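Home | Cells | Parts | FAQ | Contact

Wetidow cell: setup and care FAQ
Updated October, by the Edham bench team

What is the Wetidow cell for?
Practice picks with small wooden cubes. The arm works over the black marble-patterned table.

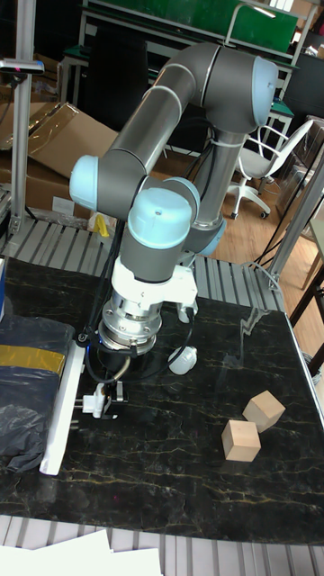
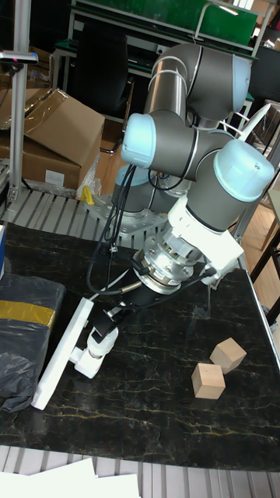 How often should I check the flange bolts?
Every 24 hours of running time. Do it with the arm powered down.

What should I look at on the cables?
Check for rubbing near the wrist and elbow. Leave enough slack for a full wrist turn - a tight cable will pull on the gripper.

The finger closes crooked. What now?
Loosen the bracket, square it up and run program 6. If it still closes crooked, order a Pliltico finger, part 1056.

Do I need to rezero the force reading?
Yes, after any gripper change. Let the arm sit still first.

Who handles joint repairs?
Rantala. Quote cell number 1319 when you write.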